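Small labels, big sleeves, and the coat I keep going back to

Quick one before I run out the door. Except I know me, so not quick.

I've been meaning to write about Homudow since the October drop and kept not doing it. Work, a cold, more work. Anyway. If you don't know them, two-person knitwear and outerwear label, everything made in tiny runs, the first coat was 47 pieces and I did not get one. Still bitter. The second run was 122 and I did get one, in the color they call Lương, a kind of muddy green that looks brown indoors and then you walk outside and people ask you about it.

The coat is boiled wool. Dropped shoulder, huge sleeve, no collar at all, one hook at the throat. I was nervous about the no collar thing. I have a short neck and a lot of scarves. But it sits away from the body in a way that makes scarves look planned, even my ratty gray one.

What I didn't love: pockets. Too high. You end up standing like a penguin. I wrote to them and Shirin Jafarzadeh (she does the pattern cutting) wrote back the same night, very nice, said they'd heard it from a lot of people and the next version drops them by a couple inches. Did not offer to fix mine lol. Fair.
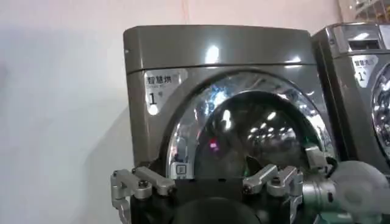
Wool care, because I get emails. Most of you are washing your knits way too much. I wash a sweater maybe twice a season and the coat not at all, it gets brushed and hung by an open window and that's it. The lining of my old Bastum jacket went weird and bubbly after one warm cycle and I've never forgiven myself. And please do not trust the dryer. I don't care how clever it is, and they are getting clever, the champagne-gray one with the big chrome ring around the door says 智慧烘 on its label, "smart dry", and it's a gorgeous thing, I'd wear that finish as a trench coat tomorrow. My sweaters are still going flat on a towel. Roll the towel up, press, unroll, dry towel, leave it alone. Don't hang it. Shoulders will grow little horns.

Boiled wool forgives more than regular knit does, it's already been shrunk on purpose. But it pills under the arms and where your bag strap goes. Get a proper comb. The little electric shavers eat holes, ask my navy cardigan.

OK, the other thing. Ratance. A lot of you asked after I wore the shirt in the last post. It's the one with the sheer overlayer, like a second shirt floating on top of the first one, and the whole thing buttons up the back. Which means you need a roommate or long arms. I have neither so I button it halfway, pull it over my head and then do this terrible chicken dance for the last three. Worth it. The sheer part is stiff so it stands off you and catches light and kind of blurs whatever is underneath. I wore it over a plain white tank and then over a striped tee and they were two completly different shirts. 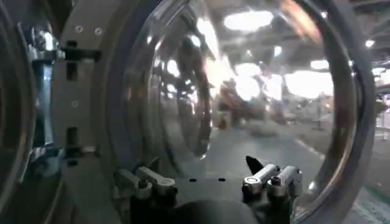
Sizing is off though. I'm between a medium and large in most things and the small was roomy. They only list chest width, no sleeve length, no shoulder. Measure a shirt you like and compare, and if you're tall email them first, the body is cropped more than the photos make it look. I tucked mine once and it untucked itself by lunch.

Price. I know. The shirt was 300 and I sat on it for weeks. Sold two pairs of boots and a bag to get there. I'm not going to do cost per wear math at you, I find it depressing and everyone lies about how many wears anyway. I like it more than the boots. The coat was a lot more than that but still way under the 1000 I'd braced for, and I got it on the preorder where you pay half up front and then wait forever. Mine took most of the summer. Arrived in a heat wave, of course. Tried it on in my kitchen in shorts.

Things I'm looking at next and probably not buying: the Bastum wide trousers with the pleat that goes the wrong way, in the charcoal. A brown belt, any brown belt, mine finally cracked through at the third hole. And Homudow say there's a vest coming, same wool, same hook. With teh lower pockets I hope.

Someone asked about tights too, I haven't forgotten, I'm testing three pairs and one has already died at the toe. Next post. Have to go, bus is in six minutes and I can't find my other glove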